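Vorführtag mit Handgreifern selber machen – so lief es bei uns, so würd ich es wieder machen

Stand: 8. August 2022. Schnell runtergeschrieben, Fehler bitte melden.

Worum es geht: Besuchergruppe kommt in die Halle, soll sehen, wie Greiferdaten entstehen, und am besten selbst mal ran. Wir haben das in Suvenville zum zweiten Mal gemacht, das erste Mal im März, da ging einiges schief. Diesmal besser. Anleitung für alle, die sowas auch vorhaben. Wer nur eine Roboterzelle hinter Glas zeigen will, braucht das hier nicht.

Was man braucht

Handgreifer, pro Station ein Paar, plus ein Paar in Reserve
Markertafel, aufrecht, fest montiert
Headsets für die Leute, die erklären
Ladegeräte, Verlängerungskabel, Klebeband
eine Übungsstation, die nach Wohnung aussieht, kein leerer Labortisch
Speicherkarten, leer (!), beschriftet
Rechner mit Presis drauf, für die Wiedergabe

Presis ist unser Abspielprogramm, intern gebaut bei Kulkarni. Geht mit jedem anderen Player auch, Hauptsache man kann zwei Spuren nebeneinander laufen lassen.

Schritt 1: Strecke festlegen

Vorher ablaufen. Mit Stoppuhr. Eingang, Einführung, Station, Wiedergabe, Fragen, raus. Bei uns 5 Gruppen am Tag, mehr geht nicht, sonst stauen die sich im Gang. Im März hatten wir die Fragerunde vor der Station, großer Fehler, danach wollte keiner mehr stehen. Also Fragen ans Ende.

Laufweg abkleben. Kabel drunter durch oder gar nicht.

Schritt 2: Station aufbauen

Waschbecken, Küchenzeile, Regal, egal. Sollte was sein, das jeder kennt. Am Waschbecken kapieren die Leute sofort, warum Greifen schwer ist: Sprühflaschen, Pumpspender, glatte Sachen, alles verschieden geformt. Ein Würfel auf dem Tisch ist dagegen langweilig, das sieht nach drei Minuten jeder.

Nicht aufräumen bis zur Leere. Etwas Kram darf stehen bleiben, bringt bessere Aufnahmen und bessere Fragen. Nur der Griffbereich muss frei sein. Und Licht: Alles an, Vorhänge egal, aber nicht zwischendurch umschalten, das sieht man in der Aufnahme sofort.

Schritt 3: Marker prüfen

Jeden einzelnen. Auf den Greifern und an der Tafel. Fingerabdrücke abwischen, Ecken andrücken. Ein geknickter Marker und die Lage springt hin und her, dann steht man vor zwanzig Leuten und erklärt Rauschen. Ist uns im März passiert, Prakash Chowdary hat dann zehn Minuten improvisiert, war gut, soll aber nicht Plan sein.

Die Tafel nach dem Prüfen nicht mehr verrücken. Wenn doch: neu kalibrieren, komplett, keine Abkürzung.

Schritt 4: Kalibrieren

Mindestens eine Stunde vor der ersten Gruppe. Reihenfolge:

Greifer einschalten, warten bis die Anzeige ruhig ist
vor die Tafel halten, langsam kippen, links rechts, vor zurück
Finger ganz auf, ganz zu, dreimal
Probeaufnahme, in Presis anschauen
passt die Fingeröffnung nicht zum Bild, von vorn

Nicht während jemand anders daneben auch kalibriert. Man steht sich im Weg und merkts erst hinterher.

Schritt 5: Eine Person vormachen lassen

Vormachen immer vor dem Mitmachen. Eine Person greift, eine zweite erklärt. Nie beides zusammen, das klappt nicht, wer redet wird schnell und hektisch, die Aufnahme ist dann Müll. Die greifende Person schaut nach unten auf ihre Hände und sonst nirgendwohin.

Was wir sagen, ungefähr so: Der Greifer in der Hand hat dieselben Finger wie der am Arm. Was ich damit mache, kann man später auf den Arm übertragen. Kein Fernsteuern, keine Verzögerung, man fasst die Sachen ja selbst an. Mehr nicht. Alles weitere kommt bei den Fragen sowieso.

Schritt 6: Besucher ranlassen

Ringe und lange Ketten ab, Ärmel hoch. Kurz zeigen, wo man anfasst und wo die Finger klemmen können. Dann eine leichte Aufgabe: eine Flasche anheben, woanders hinstellen, loslassen. Wer das hat, kriegt die mit beiden Händen: eine Seite hält fest, andere dreht den Deckel. Da wirds lustig.

Typische Fehler, die man ruhig machen lassen sollte:

zu schnell rein, Flasche kippt
zu fest drücken
Handgelenk steif, dafür der ganze Oberkörper verdreht
Marker mit dem eigenen Unterarm verdeckt

Den letzten Punkt ansagen, die anderen nicht. Kinder können es übrigens meistens schneller als wir, denen nur die kleineren Griffe geben wenn vorhanden.

Schritt 7: Wiedergabe

Direkt danach, nicht am Ende vom Tag. Karte raus, Rechner, abspielen. Die eigenen Hände aus Greifersicht zu sehen ist der Moment, wo die Leute wach werden. Bei uns kamen über den Tag 305 Aufnahmen zusammen, brauchbar davon 157. Für einen Besuchertag völlig ok. Zum Vergleich, der Bestand insgesamt lag vorher bei 2466, da ist so ein Tag kein Kleinkram.

Gelöscht wird nur, wer drum bittet oder wo man Gesichter nicht unkenntlich machen kann. Einverständnis vorher unterschreiben lassen! Zettel am Eingang, nicht an der Station, sonst klebt da Seife dran.

Schritt 8: Abbau

Greifer aus, Polster an den Fingern mit trockenem Tuch abwischen. Kein Reiniger, die werden sonst glatt. Akkus raus. Karten zählen – zweimal. Notizen sofort machen, am nächsten Tag weiß man nichts mehr.

Zum Nachbauen noch zwei Ansichten vom Arbeiten mit den Handgreifern, erst aus Greifersicht, dann von oben auf das Becken:

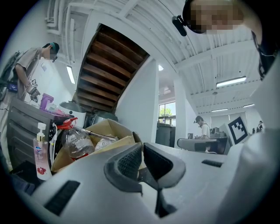
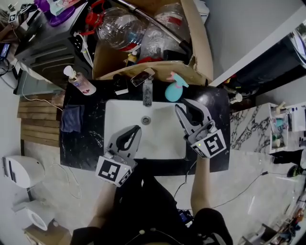
Grukura schrieb dazu, bei ihnen hätte sich ein Wechsel nach jeder zweiten Gruppe bewährt, also Greifen und Erklären tauschen, weil die Handgelenke sonst am Nachmittag schlappmachen und man das den Aufnahmen auch ansehe. Ausserdem würden sie die Probeaufnahme mittags noch mal wiederholen, nicht nur morgens. Und ob man die Checkliste aus Schritt 4 als eigenes Blatt haben könne, zum Aufhängen neben der Tafel. Kann man, lade ich die Tage hoch.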